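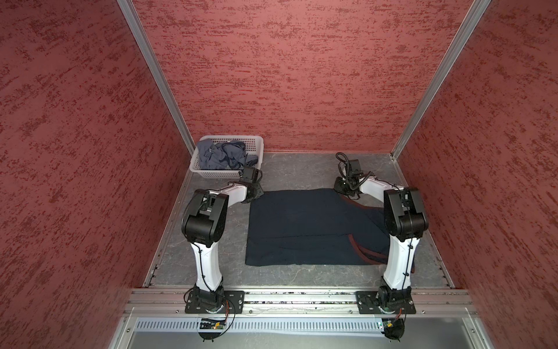 Marek Vlček says we should stop pricing a second cell and spend the money keeping the first one running through the summer. His note was stuck to my keyboard when I came in, and it went on to say that a second pair of arms with no spare grippers only gives us twice as many ways to be stopped, and that he'd like to see the spares on the sheet before he sees anything with a base price on it.

28 February 2024

So that's where I started today, with a large coffee and Marek's note in front of me, and I have to say I've come around to most of it. (I still want the second cell. I'm putting that in writing so it doesn't get lost.) The Stastora budget has to go to Lerndale in one piece this time, no follow-up requests, so whatever we forget now we live without until July.

Gripper spares first. Two quotes in hand. Koskela wants $2,125 for the pair, fingers included, shipping extra and they won't say how much until we order, which I find a bit cheeky. Bedent wants $2,555 for the pair with shipping and a set of cables. I went back and forth on this most of the morning. On paper Koskela wins, but we'd be buying the cables separately anyway, and I'd like to stop making our own. I love a good crimp as much as the next person, but it eats an afternoon every time and then whoever made it is the only one who trusts it. Leaning Bedent. I've asked Koskela for a price with cables, just to be fair to them.

While I was at the cell I went over the arms with a notepad and tried to think of everything that bends, which was a nice way to spend an hour. The coiled cables behind the grippers are the ones I worry about. They have plenty of slack, and they need it, but when both arms come to the middle of the table the loops end up right over the clothes, and I would really like something tidier on the next build. Some kind of spring-back holder off the forearm? Priced nothing yet. Put a line in for it and left the number blank. 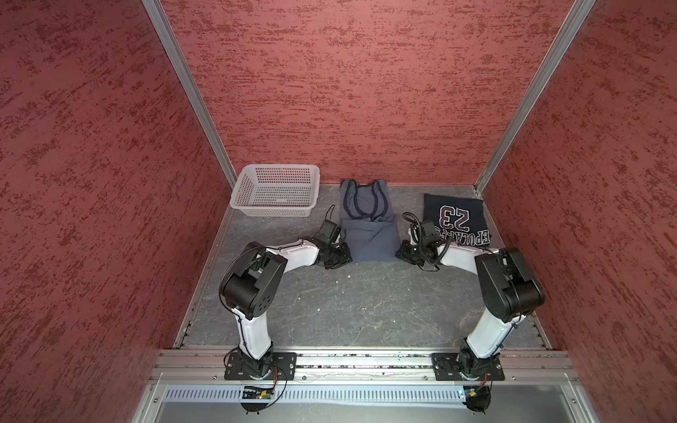 Both grippers either side of the blue-gray top, the "23" shirt folded at back right. Right-hand cable is lying across our view of the lettering.

The basket and the clothes come out of consumables, and I'd like to keep it that way. I do want a proper clothing allowance in there this time, though! We've been living on whatever people bring from home, and it's a lovely mix, but we need things we can buy again in the same size and color. Printed shirts, things with contrast trim, and a few sleeveless tops, which are a different animal from a shirt when you try to fold them. Please add to the list on the fridge if you think of a kind of garment we're missing, and write legibly.

The boards down by the arm bases are still out in the open with their wiring. A pair of small enclosures would be cheap, and I'd sleep better. I've put them under safety so they don't get traded away for something shinier.

After lunch, lighting and the tabletop. I pulled some wrist camera views up on the big monitor to settle an argument I've been having with myself about whether we need new lights or a new surface. I like our gray marbled top very much, it's pleasant to look at all day, but it does throw light back at the camera.

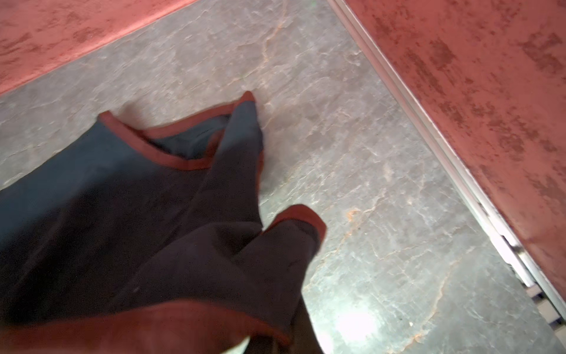
Wrist view, dark cloth with the rust-colored binding. Bright patch on the tabletop at lower right.

The dark fabric is the hard case. In the creases it goes close to black, and the trim is what you steer by. If we turn the lights up to get into those folds, I'd expect the glare to grow along with them, so brighter lamps alone seem like money badly spent. Diffusers are the cheap thing to try. I've written down diffusers for this round and a matte top as a "maybe," to be argued over when we have some views to compare.

Left to do on the sheet:
- Koskela price with cables, waiting on them
- cable holder, number still blank
- enclosures, need to measure the boards first
- spare wrist cameras, forgot these entirely until four o'clock
- clothing allowance, see fridge

The second cell is now at the bottom of the page under its own heading, below all the spares, so Marek can't say I didn't listen. Will walk him through it tomorrow and bring the Bedent quote.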